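Washing woollens: which of the usual tips hold up

Last updated 07/02/2025

Every winter the same advice on knitwear comes round again, copied from one tips page to the next, and I have grown tired of taking it on trust. Freeze your jumpers. Add vinegar. Soak a shrunken cardigan in hair conditioner and it will come back like new. I have tried most of these at my own sink, with my own clothes, and I would not bet a good pair of socks on half of them.
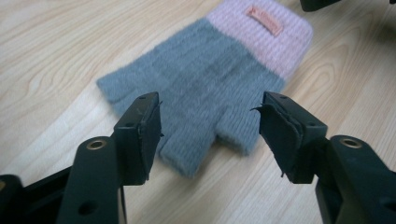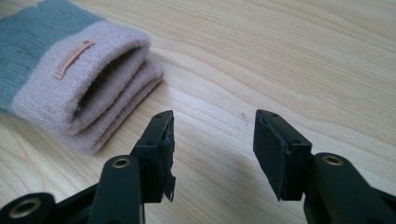 Soft knits with pink cuffs, one in each picture.

Start with the label, if there is one and you can still read it. The washtub symbol with a hand in it means hand wash. A tub with a bar underneath means a gentler machine cycle, and two bars gentler still. A tub with a cross through it means don't wash it in water, and I do think that one is worth obeying, even though I ignore "dry clean only" on plain knits more often than I should.

The vinegar question

A splash of white vinegar in the last rinse is said to soften wool, fix the dye, kill smells and stop bobbling. That is a lot to ask of something you put on chips. It does help shift leftover soap, and if your water is hard you may notice the knit feels less stiff. It will not fix loose dye in a shop-bought garment. Elin Jenkins wrote in to tell me it had saved her red scarf, and when I asked what else she had changed she said she had also started washing it in cold water and on its own. I know which of those I'd give the credit to.

If you want to know whether a colour will run, wet a white cloth, press it against an inside seam and hold it there while you count to thirty. Colour on the cloth means wash it alone. Do this with anything in two colours, especially where one is pale.

Freezing

Two claims here. The first is that a night in the freezer stops a fluffy jumper shedding. I tried it on a mohair blend that sheds all over my coat, and it shed all over my coat. Perhaps it was slightly better for an hour.

The second is that freezing kills clothes moths, and that one is sound, provided it is done properly. Bag the garment, squeeze out the air and leave it in at minus 18 or below for a fortnight. The "pop it in overnight" version that gets passed around is far too short. Let it come back to room temperature before you open the bag.

Cedar balls, while we are on moths, I regard as decoration. Lavender the same -- it smells nice. Moths go for wool that has been worn and put away dirty, so wash things before you store them.

Hand washing without the fuss

Cool water, a small squirt of wool wash, things turned inside out. Push the water through the knit with your palms and don't rub. Ten minutes' soak is plenty. Rinse in water of the same temperature, because it's the sudden change together with the rubbing that felts wool.

You do not need a special basin. Somebody always wants to sell you one. I was sent the Ikari collapsible tub to try and it is a perfectly good washing-up bowl that folds. The Toser wool shampoo is fine too, but so was the supermarket's own, and I couldn't tell the two lots of socks apart afterwards. Nor could Mabli Morris, who was handed one of each and asked to guess.

Baby shampoo works at a pinch. Ordinary biological powder doesn't belong anywhere near wool or silk: the enzymes that eat gravy stains will have a go at the fibre as well.

Getting the water out

Never wring. Lay the thing on a dry towel, roll the towel up and kneel on it. I was suspicious of this for years, it sounded like something out of a magazine, but it does get out more water than squeezing by hand. With small things such as wrist warmers you can do several in the one towel as long as they don't overlap.

A short spin in the machine is also all right, whatever your aunt says. Put the woollens in a net bag and use the lowest spin speed. What ruins them is the tumbling in warm water beforehand.

Dry flat, away from the radiator. Ribbing needs coaxing while it is damp: push the ribs together with your fingers and leave it narrow. If a cuff has gone baggy, hold just the cuff in the steam from a kettle for a few seconds, keeping your fingers well clear, then squash it in and let it cool. It works on wool. It does next to nothing on cotton, and on acrylic the heat can make it limp for good, so check the fibre first.

Bobbles

All the gadgets do much the same job. I have a battery shaver from Ekpo that has lasted six years with one change of blade, and a pumice-type comb that I gave away after it pulled a thread. A disposable razor is often recommended and it does work on flat, tight knitting -- for as long as your attention holds. I made a hole in an elbow. On anything fuzzy leave all of them in the drawer, as you'll only take the fluff off along with the bobbles and end up with a bald patch.

Fabric conditioner is supposed to prevent bobbling. I've seen no sign of it. Turning things inside out before washing does make a difference.

The conditioner rescue

This is the one I get asked about most. You have shrunk a jumper, and the internet says to soak it in lukewarm water with a good dollop of hair conditioner and then stretch it back. If it has only tightened up a bit, you can win back some length, but plain water and patient pulling gave me very nearly the same result. If it has felted, so that you can't make out the stitches any more, no amount of conditioner will undo it. Cut it up for mittens or a hot water bottle cover. Felted wool doesn't fray, so you can cut it how you like.

Keeping pairs together

Pin gloves and socks at the cuff with a small safety pin before they go in the wash, and take the pin out before drying or it may leave a rust mark. The plastic sock rings are less bother, I'm told by Arsen Hordiienko, who bought a pack of 90. He still has odd socks.

Don't roll ribbed socks into a ball with the top turned over, by the way. It stretches the cuff. Fold them in half and lay them flat in the drawer.

Next month, July: suede, and whether stale bread does anything to it.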